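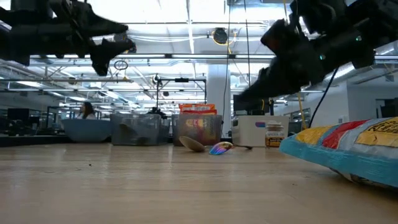
Week 7 — heat transfer, part one. Conduction only today, convection next time. Start from the question everybody gets wrong: why does metal feel colder than wood when both have been in the same room all night? Same temperature, both of them. Take two spoons on a table, one wooden and one metal with that purple-blue-gold sheen on the bowl. Put a thermometer on each and you get room temp twice. Your hand is not a thermometer. It senses how fast heat is leaving the skin, and metal takes it away quicker. Write that down, it comes back on the final.

Definitions
Heat — energy moving because of a temperature difference. Something does not "contain" heat. It has internal energy.
Temperature — tells you which way the heat will go. Hot to cold, always, unless you pay for it (fridges, week 11).
Conductivity, k — how easily a material passes heat along. Units W/m K. Wood is low, well under 1. Stainless steel around 15, aluminum over 200, copper near 400. Note the spread inside the metals, people forget this and write "metal = good" and stop.

The equation
Rate of heat flow = k x A x (T1 - T2) / L
A is area, L is thickness, T1 is the hot side. Twice the thickness, half the flow. Twice the area, double the flow. Steady state only!! If things are still warming up you can't use it like this.

Worked one (from the board, some of you missed the middle line)
Wall panel, area 8 square meters, thickness 0.10 m, k = 0.04. Inside 20 C, outside 0 C.
Rate = 0.04 x 8 x 20 / 0.10
= 6.4 / 0.10
= 64 W
Sensible number. If you get 6400 you used centimeters.

Why metals conduct
Free electrons carry most of the energy. In wood there are none to speak of, so it goes by vibration, neighbor to neighbor, slow. Air pockets in the grain slow it more. Diamond is the odd one — no free electrons and still conducts better than copper, very stiff lattice. Not examined but Cameron asked.

Common mistakes, from last years scripts
Saying cold "flows in". It doesnt. Heat flows out.
Mixing up conductivity and heat capacity. A thing can conduct well and still take ages to warm up if theres a lot of it.
Using the air temperature for the wall surface. They differ, there is a thin layer of still air at the wall. More on this with convection.
Leaving off units. Half a mark each time, it adds up.

Layers in series
Thermal resistance R = L / (k x A). Add them up like resistors in a row. Then rate = temperature difference / total R. The biggest R does most of the work, so with foam and brick together you can nearly ignore teh brick. Do not ignore it in the homework.

To do
Read chapter 8, skip the box on heat pipes. Problems 1 to 7 at the end, and number 33 if you want a hard one. Lab groups as before, except Kirsty Stubbs and Sang-wook Heo swap. Bring a calculator, the phone ones are not allowed in the test.

Next: convection, wind chill, why a sweater works.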